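Dry erase markers with the felt on the cap: worth it or no?

Board: Classroom Stuff & Supplies

mathwithms_c
Posted 24 February 2023

Okay supply people, I need opinions before I put my order in on Monday. I teach sixth grade math and we use the little lap whiteboards pretty much every day. For years I've bought regular fat markers and handed out old socks for erasing (yes, clean ones, mostly my husband's). The socks have taken over my life. They end up behind the radiator, they get thrown, one came back from recess on somebody's hand with a face drawn on it, and I go home with gray fingers from picking them all up.

So I'm looking at the slim markers that have a bit of felt on top of the cap. The Stanora ones come in a box of 91, which is a weird number and I wrote to ask and never heard back. Coutinho has a similar one for a little less. Does the felt hold up with kids using it? Does it come off? Do they eat it?

Signed, Yolotzin Cervantes, room with all the socks

grumpylibrarian
Hi Yolotzin! They will absolutely pick at it. I had the Coutinho ones out at the sign-in board and by spring break half of them were bald. You could see the glue spot. The ink was fine, no complaints about the ink at all, but I paid extra for felt and then bought erasers anyway.

TenKeyTim
Opposite experience over here. I run the after-school homework room and we've been on the capped-with-felt kind for two years. Kids write, kids flip it over, kids wipe. It fixes the walking-around problem, too. You know the one, where a child needs to erase a single digit and it turns into a tour of the room.

grumpylibrarian
Tim, flip it over and wipe with the cap ON, I assume? Mine took the cap off, stuck it on the other end, and then rubbed the felt around with the tip still out and waving. I have marker on a cardigan I really liked.

TenKeyTim
Ha, okay, I did have to teach that. Cap on, click, then wipe. Took a week of nagging. Now the fourth graders nag each other and I get to drink my coffee.

mathwithms_c
Cardigan noted!! I wear a lot of black so I might survive. What about size, do the slim ones last any time at all? I look at them and think that's a teaspoon of ink.

pj_homeschools_3
Slim is fine for lap boards, in my opinion. They're lousy on a big wall board, you can't see the line from across the room. We do spelling on the small boards and I get a good stretch out of each one if the cap goes on all the way. If it doesn't, you have a stick.

I like a white barrel with the cap in the ink color. I can see from the other side of the table which one is which and I don't end up with four blacks and no red at the end of the day.
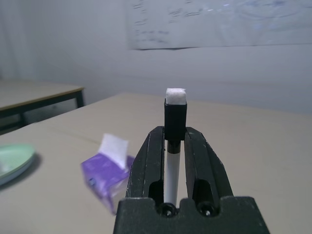
My big thing with these is the felt, and I think people ask way too much of it. It's a pencil eraser, basically. It's for one wrong letter or one wrong number. If you try to clean a whole board with it you'll smear everything, load it up with ink, and then be mad at it forever. The pad on this black one is still white and fuzzy but the edges have started to fray a bit, and to me that's the stage where you want to tell your kids hands off, or they'll find a loose thread and go to town. I also like that the cap is squarish and fatter than the barrel. My youngest has trouble with grip and she can get hold of a cap like that a lot easier than the skinny round ones, where she ends up using her teeth.

mathwithms_c
OH the teeth. Yes. I have a whole cup of markers with tooth marks. Good point on the cap shape, I never thought about it. Do yours roll off the table?

pj_homeschools_3
Not as much as the all-round ones. We have a smooth beige table and the round-capped pens just go for the edge every time. With a wide square cap it sort of flops over and stays put. Most of the time. The dog has still had a couple.

whiteboardwalt
I'm going to be the crank in this thread. Felt caps are a waste of money. Buy the plain Filtow markers in bulk, buy a yard of cheap craft felt, cut it into squares, done. One square per kid, wash them in a mesh bag on Friday. I sell school supplies for a living and I would still tell you this.

TenKeyTim
Walt, that's the sock system with better corners. She's trying to get AWAY from separate little cloth things on the floor.

whiteboardwalt
Fair. But washed felt wipes clean and the cap felt can't be washed, so by June you're pushing gray dust around on every board. Ask me how many of those I've seen come back.

pj_homeschools_3
You kind of can wash it? I dab mine on a damp paper towel, cap on, and let it dry standing up overnight. It doesn't go back to white but it quits smearing. I wouldn't soak it, I'd be worried about the glue.

grumpylibrarian
I never tried dabbing. I tried a drop of rubbing alcohol once and the felt slid off like a little hat, so don't do that.

mathwithms_c
Writing that down. No alcohol, no hats.

Okay, so does anybody store them tip down? My teammate across the hall swears by it, and the Plumerer trays they gave us make everything lie flat.

TenKeyTim
Flat is fine. Tip down is okay for one that's gone faint, overnight, to get some life back. I wouldn't leave them tip up with the felt-cap kind, even though that's how everybody drops them in a cup and that's how the fuzzy bit looks cute. All the ink goes to the wrong end and then you get a dry one on test day.

whiteboardwalt
Agree with Tim on that, mark your calendars.

pj_homeschools_3
I keep mine tip up in a jar and they're fine, sorry to you both. Maybe we go through them too fast for it to matter.

whiteboardwalt
How many are you buying, Yolotzin? If the school is ordering for the whole grade I'd price it differently. At 300 you can usually ask for a break, at 800 they'll practically drive it over to you.

mathwithms_c
Just my room, so one box, maybe one box and a few spares. It comes out of my own supply money and I already blew a chunk of that on graph paper. I'm leaning toward the Stanora box in all black. Colors just start fights in my room, everybody wants the purple.

grumpylibrarian
All black is smart. Number the barrels with a permanent pen on day one, up near the cap where their hands won't rub it off. Mine walked away constantly until I numbered them.

mathwithms_c
Numbering them, yes, love it, and it goes with their seat numbers already. I'm going to do felt caps for fixing mistakes plus ONE bin of Walt's felt squares for wiping the whole board at the end. The socks are going home to my husband, who has been asking.

whiteboardwalt
I'll take a half win.

pj_homeschools_3
Come back and tell us how bald they are by the end of the year!

mathwithms_c
Will do. Box is in the cart. If anyone knows whether lap boards get less ghosty with the plain water spray or the stuff in the blue bottle, I'm starting another thread on that after dinner.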